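Braço direito perde a referência ao retirar objeto da prateleira de baixo (simulação, dois braços)
Perguntado em Robótica caseira – simulação e controle
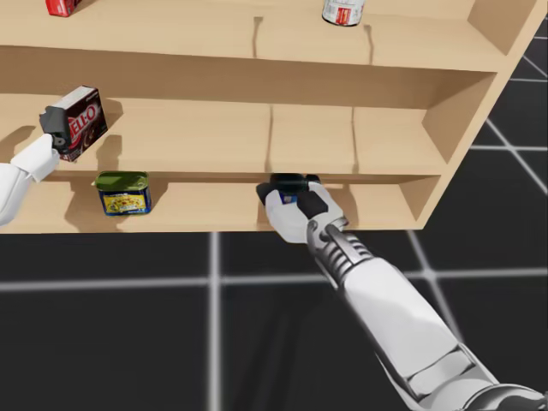 Estou montando na oficina compartilhada de Hedville um robô de dois braços para arrumar prateleiras e, antes de ligar os motores, testo tudo em simulação. O planejador é único para os dois braços, com passo de controle de 1.000 Hz. O braço esquerdo trabalha na prateleira do meio, com a caixa de Jell-O, e não dá problema. O direito precisa pegar objetos na borda da prateleira inferior, logo abaixo do ressalto da do meio, e a garra fica encaixada nesse vão. Ao recuar, o punho oscila e o planejador aborta por colisão prevista com a tábua de cima. Acontece em 7 de cada dez tentativas. Já reduzi a velocidade pela metade, sem efeito. A malha de colisão da estante tem 1.364 triângulos. Alguém resolveu isso sem aumentar o espaço entre as prateleiras?
Xuelian Shao

2 respostas

Resposta aceita
Do-yoon Hyun
A velocidade não tem relação com o aborto. Verifique primeiro a geometria de colisão. Uma estante de tábuas retas não precisa de malha de triângulos: troque por uma caixa primitiva para cada tábua. Se o simulador converte a malha inteira em um único casco convexo, o vão entre os níveis desaparece e qualquer recuo é lido como penetração. Depois:
1. Anexe o objeto preso ao modelo da garra no momento do fechamento. Sem isso, ele continua como obstáculo fixo e o punho tenta desviar dele.
2. Force um recuo linear, paralelo à tábua, até a ponta dos dedos sair da borda. Só então libere o planejamento livre.
3. Confira a margem de segurança. Com dedos largos, uma margem alta fecha o vão. Uso valores diferentes para garra e antebraço.
Na minha montagem o item 1 eliminou a oscilação. O item 2 continua necessário quando a garra entra inclinada para cima, como no seu caso.

Outra resposta
marberg_oficina
Tive coisa parecida com um braço só. Girei a base 45 graus e parou. Não sei dizer o motivo, não investiguei.

Comentários
Xuelian Shao – Era o casco convexo. Troquei por caixas no domingo e o aborto sumiu. Restou uma oscilação pequena no recuo, vou aplicar o item 1.
Do-yoon Hyun – Se persistir, publique o gráfico da junta do punho.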